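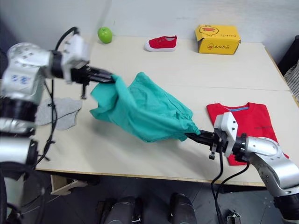

Section 5: Folding on the Skedine table

The Skedine is a table made up of two panels with pale wooden tops. It can be used for folding, sorting and mending. Read section 2 first if the panels have not yet been joined.

Before you start

1. Push the two panels together until the edges meet. Run your hand along the join to check that there is no gap.
2. Stand the table against a wall, with the long side facing you.
3. Wipe the top with a dry cloth. Small items such as shoes or fruit can stay at the back, clear of the folding area.

Folding a garment

4. Hold the garment at both ends and lift it over the middle of the table.
5. Pull gently until the cloth stops sagging. Do not tug at seams or cuffs.
6. Lower it onto the top and let go of one end at a time.
7. Smooth the creases outwards from the centre – use the flat of your hand.
8. Fold the long sides in, then fold from the bottom up.

Note: If one end has bunched up, open it out before step 6. Thin cloth may need to be lifted and laid down twice.

Caution: Do not iron on the table top. Heat will mark the surface.

Caution: Do not lean or sit on the join between the panels.

Spare panels are sold singly by Ludine under part number 2945. Give the colour of the frame when ordering.

Text: I-hsuan Wei. Revised 2020-12-25.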